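Skin Care Basics, Session 4: Exfoliants and What They Do
Instructor: Jui-lin Yu
Lab assistant: Delwyn Ellery

Reading before class: the chapter on skin structure, plus the ingredient list of one product you use at home. Copy the list out by hand or print it. We will mark it up in the second half.

1. Review from last time

The outer layer of the skin is made of flattened dead cells held together by proteins and fats. New cells form at the bottom of the epidermis and move up over several weeks, and the oldest ones shed at the surface. Shedding slows with age and in dry air. When it slows, skin can look dull or feel rough.

Exfoliation speeds up the removal of cells that were already on their way off. It has no effect on deep lines or on pore size. Pores can look smaller for a while once the material in them is cleared.

2. Two groups of exfoliants

Physical exfoliants work by rubbing. Scrubs, brushes, washcloths and dermaplaning blades all belong to this group. The result depends on grain size, grain shape, pressure and time. Most people press too hard.
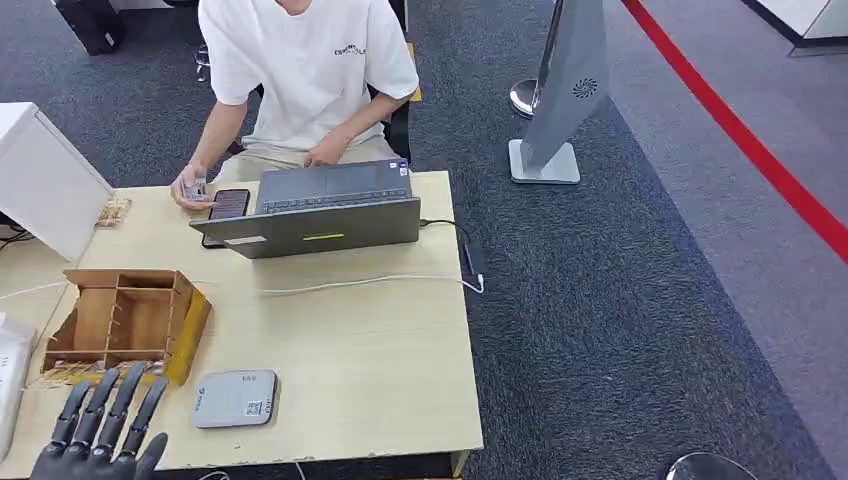 Chemical exfoliants loosen the bonds between cells. The ones you will meet most often are these.

Glycolic acid: an alpha hydroxy acid with a small molecule. Goes in quickly and stings more than the others.
Lactic acid: also an alpha hydroxy acid. Larger molecule, milder, holds some water in the skin.
Mandelic acid: larger again and slow. Often a first choice for people who react to glycolic.
Salicylic acid: a beta hydroxy acid. Dissolves in oil, so it is used on clogged or oily areas.

3. Strength and pH

The percentage on the label is only part of the story. An acid product at pH 4 will be noticeably stronger than one with the same percentage at a higher pH, where more of the acid is in its neutralized form. Many labels leave the pH off. In lab we will test the Sadus toner and the Baysal lotion with strips and compare the readings. Write both down on your sheet, with the time of the reading.

4. How often

For a new user with normal skin, start with 2 evenings a week and hold there for a month. Do not add a scrub on the same night. Do not start a retinoid in the same month. Skin that is sunburned, freshly waxed or broken should be left alone until it has healed.

Alpha hydroxy acids make skin burn more easily. Use sunscreen every day during use and for 7 days after stopping. 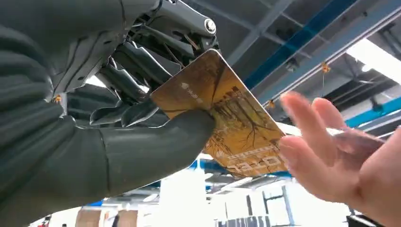

5. Signs of overuse

Tightness after washing, a shiny look without oil, stinging from a plain moisturizer, and small rough patches beside the nose and mouth. Stop all exfoliants, wash with a mild cleanser, and use a bland cream morning and night. If there is swelling or blistering, the client should see a doctor.

6. Homework

Mark every exfoliating ingredient on your list and note which group it belongs to. Enzymes such as papain go in a column of their own. Upload the sheet by Sunday at noon.

Next session: moisturizers. Bring the Tevau sample jar from your kit, unopened.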